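Billholm Kitchen: Gallery

On this page I collect views of the shared kitchen at Billholm, where our cooking circle meets. The kitchen is on the ground floor of the old Evmont dairy building and we have used it since June. Many people write to ask what it looks like before they sign up for a cooking evening, and it is difficult to explain by e-mail. So I put the corners of the room here, with some lines for each. Only some of the entries have a picture so far, and I will add more when I find the time.

Page last changed 9/22/19.

The entrance and the coats

You come in from the yard by the green door. The hooks for the coats are on the left and the shelf for shoes is under them. Please take indoor shoes with you, the tiles are cold also in the summer. The key box is for the group leaders and the code is changed every season.
(Picture will follow.)

The long table

The long table came from the Mukano canteen when they closed it. We cut vegetables on it and later we eat on it, so it is washed two times in one evening. It has place for six persons on each side if everybody keeps the elbows in. One leg is shorter than the others and has a piece of cork under it. Please do not remove the cork.
(Picture will follow.)

The stove

The stove has five burners, and the one in the middle is the strongest. We use it for soup and for jam. The small one at the front left needs a match. The oven is honest with its temperature at the lower shelf, but at the upper shelf everything gets brown too early. Bread goes always down.
(Picture will follow.)

The drawer of small things

Measuring spoons, peelers, the good scissors, string, and a thermometer for sugar. In the Ogunleye rice evening we needed almost everything from this drawer, and after it the drawer was in better order than before. If you take a spoon from a set, please bring it back to the same set.
(Picture will follow.)

The sink

A deep basin of stainless steel, with a second one beside it. The chrome faucet has a single lever, and at its foot you see the brown ring which the minerals leave. We have very hard water in this valley. I rub the ring with vinegar and a little brush, and I am afraid it is a work without end. 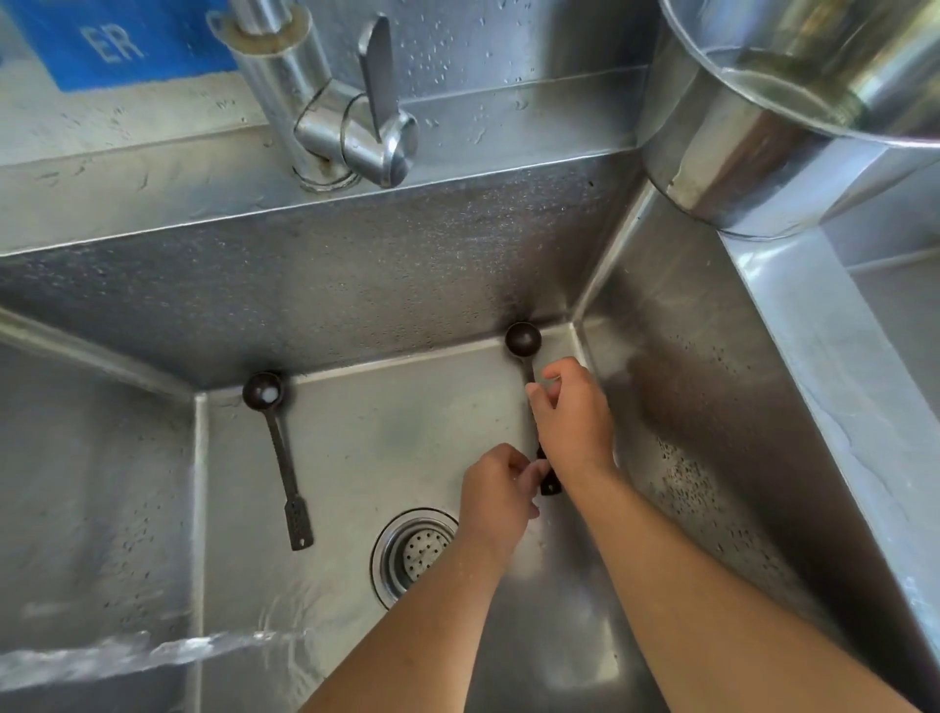 Two dark brown measuring spoons on the bottom of the basin, and a big pot with water up on the rim between the two sinks. Drops are everywhere on the steel.

The pantry

The pantry is behind the curtain. The dry goods stand in glass jars and each jar has a label with the name and the month of filling. Flour and rice are common property. Everything on the top shelf belongs to a certain group, so please ask first. The onions hang on the wall beside the window, where the air is moving.
(Picture will follow.)

The back step

When the weather is good, we carry the chairs out to the back step and shell peas or clean berries there. There is shade after 4 o'clock. The herbs in the boxes are for all: parsley, chives, and a mint that wants to be alone in its box.
(Picture will follow.)

If you have own pictures from the kitchen and would like to see them here, put them in the gallery folder by the entrance and write on the back which corner it is.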